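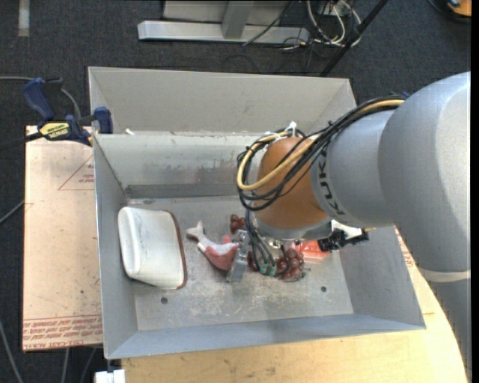 First-year students write better when they are asked to draft in the language they speak at home, Elfriede Albers told staff at Odano College on 16 Nov 2024, as the English Department set out changes to its introductory writing course.

From January, all 1,132 students on the course will complete five short assignments in place of the present two long essays. Drafts may be written in any language or dialect – final versions will still be submitted in English.

The new syllabus was prepared by Dezső Bozsik, who joined the department as a lecturer in rhetoric. Eight tutors have been appointed to teach it. Course handbooks will be available from the department office before the start of term.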